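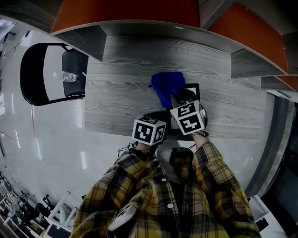

Pressemitteilung: Verby kauft erst einmal keinen Roboter

Tasenness, 14. März 2026 – Der Automatisierungsdienstleister Verby hat die Ausrüstungsplanung für sein Vorhaben Skutport abgeschlossen. Das Ergebnis dürfte Prospektliebhaber enttäuschen: Ein Roboterarm steht nicht auf der Liste. Angeschafft werden zunächst 2 Handgreifer, dazu Marker, Handschuhe und Headsets. Gewischt, gegriffen und eingeräumt wird vorerst von Menschen, deren Bewegungen aufgezeichnet werden.

Für Verbrauchsmaterial sind 1735 Euro angesetzt. Darunter fallen Tücher, Kabel und jene Kleinteile, die in keinem Angebot auftauchen und am Montagmorgen trotzdem fehlen. Eine Reserve von 20 Prozent kommt hinzu; der erste Entwurf sah gar keine vor und wurde entsprechend kurz beraten.

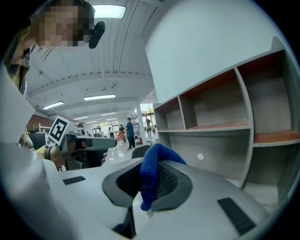

Über den Kauf eines Arms entscheidet Verby im Oktober. Bis dahin soll feststehen, welche Reichweite und welche Traglast die Aufgaben verlangen. Bei einem früheren Vorhaben lief die Reihenfolge umgekehrt – das Gerät war geliefert, als man noch über die Aufgabe sprach. Es passte dann auch nicht durch die Tür.

Die Planungsunterlagen hat das Ingenieurbüro Urbonaitė geprüft. Beanstandet wurden 2 Posten: die zu knapp bemessenen Ersatzakkus und eine Zeile mit der Bezeichnung „Sonstiges, groß“. Beide sind überarbeitet, die zweite heißt jetzt „Regale“.

Interessierte Betriebe können die Beschaffungsliste kostenfrei bei der Pressestelle von Verby in Tasenness anfordern. Preise sind enthalten, Rabatte leider nicht.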